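Can a robot arm tidy a desk yet, or is it still all demo videos?

Posted in Home Automation, Thursday

Dwynwen Landeg
My mom has bad hands and small stuff is the problem. Pens, clips, pill packs, all of it ends up in a heap. Saw a Kivbridge arm listed used and my brother says they can sort a desk on their own now. True? I don't need fast. Just need it to put things back where they go and not break a glass. She's in a small apartment in Cuswood so nothing huge.

3 replies

stutgate_mike
No. Save your money. Get her a bigger box.

benchrat40
Depends what you mean by sort. We've had an arm on small parts at work since July and I mess with it after hours on house stuff. Big soft things, fine. Dish towel, sponge, no trouble. Picking up one pen, mostly OK if it isn't touching another pen. Putting the pen in the right slot is where it falls down. I ran 40 tries at dropping a marker into a narrow slot and got 31. The misses were nearly all the marker landing across the top of a divider, then it just lets go and thinks its done.

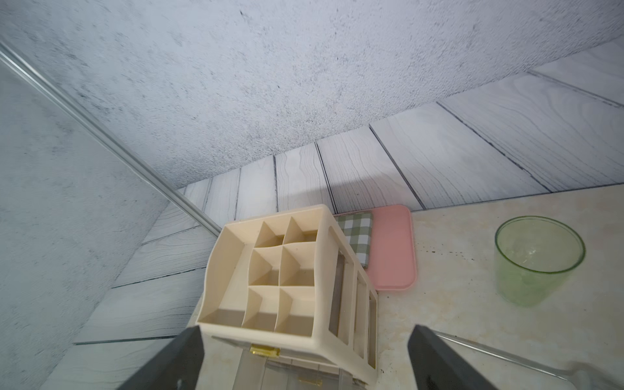
The smaller cells are worse than the long slot, you have to come in close to straight down. Little drawers are another headache. It'll get a finger on the handle and then shove the whole organizer back. Putty under the corners helped a bit. Clear plastic and glass fool ours all the time too, so keep her cups well away from teh thing.

For your mom, not yet. Not without someone in the room.

Iwasaki_fan
Disagree a little, if you only give it three or four items and always the same spot it does pretty good. But yeah someone has to set it up. I paid 239 just for the mount.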